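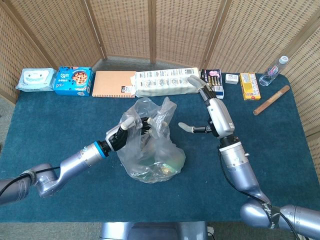 Two-arm station with multi-fingered hands, left hand on a plastic bag.

Home | Our work | Open calls | Contact

2nd September, by the Stoltska test team

Call for participants: comparing robot hands at Stoltska

We are looking for people who will operate our two-arm robot stations and help us to compare different hands on the same arms. The study is called Fletivora. It is run by Zallmont at our site in Stoltska, and it is open to adults with or without technical education. You do not need to have worked with robots before.

What we want to find out

Our arms can carry several kinds of hand. Some have fingers like a human hand, others have only two flat jaws. In our earlier tests the operators were always our own engineers, and they know too well which hand likes which object. Now we want to see how a new person manages with each one. We are especially interested in thin and soft packaging. A cardboard box is easy to grip for almost every hand we own, but a crumpled bag changes its shape each time the fingers close, and our measurements for bags are still poor. From the August round we have 1,204 recorded attempts, and only 200 of them are with bags or film.

What you will do

You sit at the operator's desk and control both arms with a pair of handheld controllers. The objects on the table are usual household ones: wet wipes, a notebook, small boxes, a water bottle, things in transparent bags. You will be asked to pick them up, open or turn some of them, and pass them from one hand to the other. After each set we change the hands and you repeat the same tasks. At the end of each session there is a short form about how tired your arms are and which hand you would choose to work with again.

Each participant comes for 6 sessions. One session takes two hours, with a break in the middle. The first session is only training and its results are not used in the comparison. We ask you kindly to plan all the sessions before you begin — if a person stops after two or three, we cannot use the data from that person.

Who can take part

You should be 18 or older and be able to sit and move both arms freely for the length of a session. Glasses are no problem. Left-handed people are very welcome, we had too few of them in the last round. You should understand spoken English well enough to follow safety instructions. People who were employed by Zallmont in the past cannot take part.

We have 8 places. If more people apply, we will choose so that the group is mixed in age and experience.

Payment and practical matters

Sessions are paid by the hour and the money is sent by bank transfer after your last visit. Travel by public transport inside the region is also paid, please keep your tickets. Sessions can be in the morning or in the late afternoon. The test room is on the ground floor of the Oakley building and it can be reached without stairs.

We record the movements of the arms and the video from the cameras over the table. Your voice is not recorded.

How to apply

Write to us through the contact page with the word Fletivora in the subject line. Tell us your age, which hand you write with, and the times of the week when you are free. A CV is not necessary. We answer every message, also when we cannot offer a place.

This website uses cookies to remember your language. Accept | Settings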